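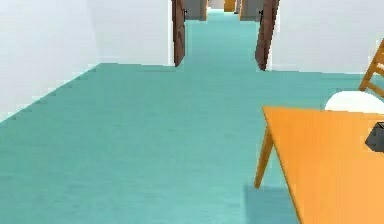
Figure 3. View of the simulated room with the double door open, as shown to visitors.

Search this journal
Enter keywords
Go

4.2 Demonstration during the open day

The second part of our study took place at the open day of the Clomden laboratory on Aug 20, 2022. Visitors could follow a navigation task in Drarkeletti, the simulator that we prepared in February. The task was to leave the room through the doorway and continue along the hallway (Figure 3). We selected this room for the demonstration because the table and the chair reduce the free floor on one side, and the open doors make the passage more difficult to plan.

Before the event, the planner Cositero was trained for 3,000 episodes in the same building. In each session it made 10 attempts, every time from a different start position. Visitors were allowed to choose the start position on a screen, but they could not move the furniture. One session lasted nearly 28 minutes, including the explanation by our staff.

In the first session, nine attempts reached the hallway. The remaining one stopped close to a door – the planner had estimated the opening as too narrow and did not find another path. We repeated this attempt with a smaller safety distance, and it was completed. Several visitors asked if the result would be the same in a real building. At present we cannot answer this, as the tests with the Seol platform are still in preparation. The comments of the visitors were collected on paper and are discussed in Section 5.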